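Science & Machines | For Younger Readers

March 14, 2024
By Marthinus Mkhize

A class of 25 students went to the open day at the Pramik workshop in Fadby this week. The workshop builds and tests software for robots. Once a year it opens its doors so that people can see what goes on inside.

The first stop was a room with computers along one wall. The children had expected to see a robot walking about. Instead, they were shown a robot on a screen. Its name is Kirotia, and it lives inside a computer program called a simulation.

A simulation is a pretend world that follows rules. In this one, things have weight. If you let go of a cup, it drops. If you push a plate, it slides, and if you push it too far, it goes over the edge of the table. The computer works out all of this many times every second.

Ms. Björklund showed the class how a job is set up. She picks a table, then the things that go on it, then she tells the program what the robot should try to do. The job that morning was about food and plates. The robot has two hands, and it has to learn which one to use and how close to bring it before it closes its fingers.

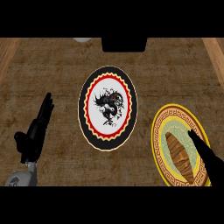 Why do people practice with a pretend robot first? A real robot is heavy and costs a lot of money, and it can break things or hurt someone if it makes a mistake. A pretend one can make the same mistake all day long. Then someone presses a key and everything goes back to where it started.

Practicing on a computer is also faster. Ms. Björklund said the program can run 12 tables at the same time, each with its own robot. It can keep going at night when everyone has gone home.

The plates and the tables are changed often. A robot that has only ever seen one kind of plate may get mixed up when it meets another kind. So the program swaps the colors and patterns, moves things to new spots, and tries again. You learn in much the same way. Once you can pick up one mug, you can pick up nearly any mug, even one you have never seen before.

Pretend worlds are not perfect. Bread is hard to copy because real bread is soft and squashes when you hold it. In many simulations it stays stiff like a block. Things that are slippery or floppy are hard too. This means a robot that does well on the screen still has to be tested with real objects, and people have to watch it closely when it is.

After lunch, two students at a time got to try moving a robot hand on the screen with a controller. Most found it harder than it looked. It is difficult to tell how far away something is when you are looking at a flat picture.

Words to know

Simulation: a pretend world made by a computer.
Gripper: the part of a robot that holds things.
Software: the instructions that tell a computer what to do.

The next open day in Fadby is in December. Children need to come with an adult.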